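How a robot learns to tidy up
A page for young makers from the Dusham Shared Workshop

Picking up a toy is easy for you. You see it, you reach out, your fingers close, and up it comes. You probably did it before you could walk.

A robot finds it hard. It has to work out where the toy is, how far away it is, which way round it is lying and how tightly to squeeze. If it squeezes too little, the toy slips. If it squeezes too much, the toy gets squashed or shoots off across the floor.

At the workshop we are building a small tidying robot called Jasby. Jasby has a wooden base on wheels and one arm. It is not finished. The wheels work, the arm goes up and down, and the elbow still sticks on cold mornings. While we fix the elbow, we are working on the other half of the job, which is teaching Jasby what to do with its hand.

Grippers you hold yourself

A robot's hand is called a gripper. Most grippers do not have five fingers like yours. Many have only 2, and they open and close like a pair of kitchen tongs.

The grippers we use for teaching are not fixed to a robot at all. A person holds one in each hand and does the job with them. A camera on the gripper films what is in front of the fingers. Later, a computer goes through the film and looks for patterns: where the fingers went, how wide they opened, and when they closed.

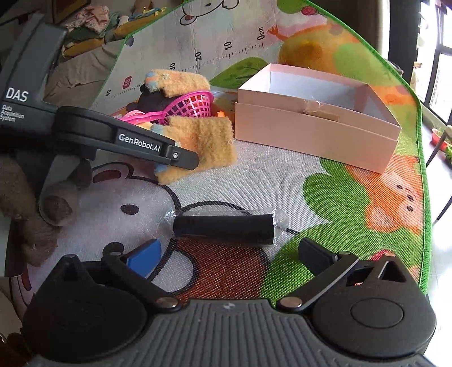 Fingers open wide, with a black cylinder in crinkly clear film lying on the play mat.

Shiny film is tricky for a camera. It catches the light, so bright spots show up in one place, and then in a different place when the camera moves. Your brain knows that the bright spots are only reflections. A computer has to see a lot of shiny things before it stops being fooled.

Film can also stick out past the thing inside it. If the fingers only catch the loose film, the object may swing about or drop. It is better to close on the solid part.

Look at the inside of the left finger and you will see a blue pad. On a lot of grippers, pads are there to help the fingers hold on. Try picking up a marble with two rulers, then wrap a rubber band round the end of each ruler and try again. The second go is much easier.

Why use so many toys?

If we only ever showed Jasby one red brick on a bare table, it would get very good at picking up one red brick on a bare table. Then somebody would leave a teddy on the rug and it would be stuck.

Real floors are messy. Soft toys flop over other things and hide them. Baskets tip on their sides. Patterned mats are full of pictures, and a flat picture of a strawberry can look like something to pick up. Jasby needs to learn that some things can be lifted and some are printed on the floor.

So we practise with a mixture: soft things, hard things, things with holes in, and boxes to put them in.
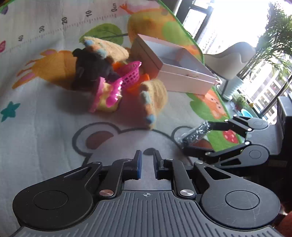 The gripper on the right has a small wrapped object in its jaws. The open box stands behind the toys.

Using two grippers gives you more ways to do a job. One can hold a box still while the other drops something in, or one can move a soft toy aside so the other can reach underneath. You do this with your own hands all the time without thinking about it.

How much practice?

More than you might guess. We write each try in the log book, and so far the log has 517 tries in it. Our target for the first test is 2000. If the arm is ready by August we will carry on to 3000.

The tries that go wrong are written down too. A dropped toy gets a D next to it and a missed grab gets an M.

Try it at home

You will need kitchen tongs, a shoebox and six small things that do not matter if they get dropped. Choose some soft and some hard.

1. Spread the things out on the floor and put the open shoebox behind them.
2. Using only the tongs, put each thing in the box.
3. Tip them out and do it again with one eye closed.
4. Do it a third time with the tongs in your other hand.

Write down which thing was hardest to pick up each time. With one eye closed it is harder to tell how far away things are, and a robot with a single camera has the same trouble.

Words to know

Gripper: the part of a robot that holds things.
Linkage: a set of joined bars that move together. The fingers on our grippers are joined on with these.
Pivot: the point that a moving part turns around.

Next page: Making Jasby's elbow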